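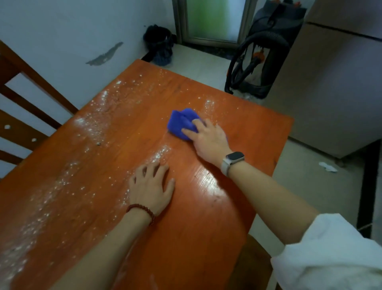
Ctibor Michalík asked me under my last post why I bother with whole clips at all, when a wiping motion is a wiping motion and I could cut each one down to two seconds. I'll try to answer that as part of this, as it is more or less what I am stuck on.

I am gathering first-person recordings of household cleaning for a small learning project called Jalleo. The aim is a policy that can clear powder from a flat surface with a cloth, and later carry on to the floor and the furniture legs. I have 18 long recordings so far, all done at head height with both hands in view most of the time. Cutting them by hand gives me roughly 200 short examples.

My trouble is with where to cut. If I cut at every change of direction, the model learns a nice stroke but never learns when to stop or where to go next. If I leave the recordings whole, training hardly moves and the loss sits flat after the first few passes. I have tried cutting wherever the cloth leaves the surface, but when the wiping hand goes down to floor level the other hand often gets in the way and my contact labels go wrong.

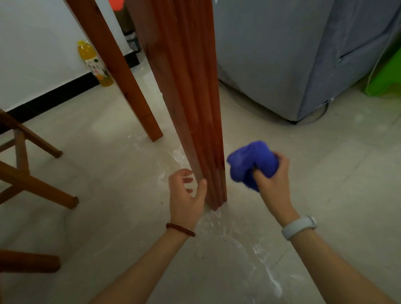 The floor clips are also much less alike than the table ones. The person has to reach round things, and the cloth gets squeezed up smaller, so the part that touches the surface is hard to mark. I have been labelling both hands separately, with one label for what the hand is doing and one for what it is touching. It takes ages. Is there a sensible length for this sort of example, and should the second hand have its own labels or can I drop it?

I'm using Puvon for the labelling, if that matters.

puddlegate

Don't drop the second hand. We did that on a dish-drying set and had to redo the lot. Half of what the free hand does is holding the body up or getting ready to hold something, and if you throw it away the model has no idea why the shoulder moves.

On length, I would keep two layers. Leave the long recording as it is and put marks on it at the task level (table, chair, floor, table leg). Then inside each of those put marks for the single strokes. Train the stroke part on the short pieces and a second, much smaller part on the order of the long ones. You don't need to choose one or the other. For the strokes we ended up with windows of 4 seconds, overlapping by half, and didn't cut by hand at all. The overlap matters more than the exact length.

For contact, stop trying to mark the edge of the cloth. Mark the wrist height against the surface and accept that it will be a bit wrong. Bunched cloth is different every time and you will go mad trying to be exact.

Also check that your test clips come from separate recordings. If you split after cutting, pieces of the same wipe end up on both sides and your scores will look far too good. I lost most of March to that one.

H. Ametepe

Puvon has an auto-segment button, have you tried it?

threnholm

The auto-segment button only looks at how much the image moves, so with a head camera it will cut every time the person looks up. I'd leave it alone for this.

I agree with puddlegate about the layers, less so about the wrist height. On a table it's fine. On the floor your camera is tilted steeply and the height estimate drifts, so you get contact where there isn't any. What worked for me was a third label, "unsure", for any stretch where the hand hides the cloth. Those stretches are left out of the contact training but kept for the motion. It was faster to label too, as I wasn't stopping to argue with myself.

One more thing — 18 recordings is fine for the strokes but thin for the ordering part. If they were all made in the same room, the model will learn the room. I'd record some more in another kitchen before spending longer on the labels. If you export in the Jutisis format I can send you my script for the overlapping windows, it's short and it keeps the recording number with each piece so the split stays clean.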